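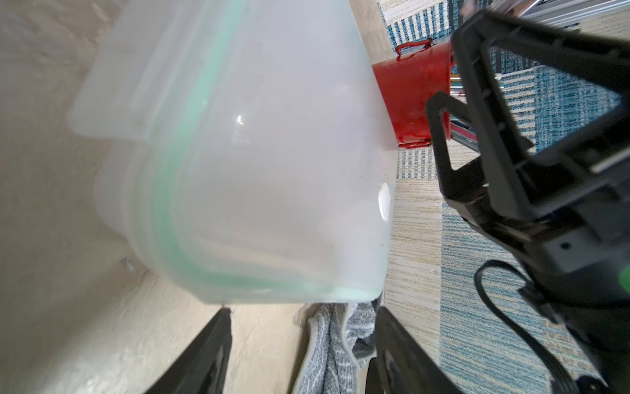
Willow hurdles or reed rolls for a windy side yard?

Forum: Fences, Screens and Garden Structures

mudroom_annie
Posted 7:12 am
Okay, I am so excited to finally be doing this! We're replacing the sad chain link along the side yard and I want something woven and natural. The run is 40 feet, it faces west, and in the afternoon the wind comes straight across the field behind us. I've gotten two quotes so far. Stalham wants $3159 for willow hurdles, posts and delivery included. Nenby came in at $2198 for reed rolls on a wood frame that I'd build myself (I can do that, I built the chicken run!). I love the look of both. Anybody lived with either one for a few years?

gravelpit
Posted 7:40 am
Willow, willow, willow! I put hurdles up along my vegetable beds five years ago and they still make me happy every time I take the compost out. Wind goes through the weave a bit, so the posts don't take such a beating. Mine have gone a lovely silver gray. Brush on some linseed oil every spring if you want to keep the brown.

tworivers_tom
Posted 8:05 am
I'll stick up for reed. Five years is good going for willow, and where I am it gets brittle a lot sooner than that, especially where the bottom edge sits in the soil. My reed is on year six. The trick is a solid frame with a rail across the middle, and wire ties every foot or so. Annie, if you built a chicken run you can build this.

gravelpit
Posted 8:21 am
Fair point on the soil! Mine are up on a row of bricks. I should have said that. But reed in a west wind? I had a roll on my back patio and it shredded at the staples the first winter.

tworivers_tom
Posted 8:30 am
Staples, there's your problem. Wire ties!

mudroom_annie
Posted 9:02 am
Ha, I love this already. Does anybody know if the Nenby rolls are wired through the reeds or just wrapped around them? The quote doesn't say.

fernandfir
Posted 9:48 am
The ones I bought were wired through, but that was a few years back, so ask. Can I throw in a third choice? Hazel! Pacheco makes hazel panels and they are gorgeous, chunkier than willow and a bit more rustic. Mine was a small order and I paid $200 a panel for the six foot size. You'd need seven to cover your run, so it sits well under both quotes, though you'd still have posts to buy.

gravelpit
Posted 10:15 am
Hazel is beautiful, but there are bigger gaps in it. If it's privacy you want, Annie, you'll be planting something in front.

fernandfir
Posted 10:22 am
Planting something in front is the fun part!! I have clematis all through mine and by July you can hardly see the panels.

shedlight
Posted 11:37 am
Whichever you pick, spend on the posts. I used Geltinex post sleeves in the ground and my four-by-fours still look great at the base. Set them deeper than you think for that wind.

tworivers_tom
Posted 11:50 am
Not a fan of sleeves, they hold water in my clay. Gravel at the bottom of the hole and good treated posts for me. Agree on going deep though.

mudroom_annie
Posted 1:26 pm
Well, now I want hazel! I walked out there with some string and stakes on my lunch break and I don't mind a few gaps, the neighbors on that side are a field of goats. I'm going to ask Pacheco for a price on seven panels and email Nenby about the wire anyway. Fernandfir, which clematis do you have, and does it cope with afternoon sun?

fernandfir
Posted 1:41 pm
Jackmanii, and it loves it, just keep the roots shaded with mulch or a low plant in front. Check how far those goats can reach before you plant!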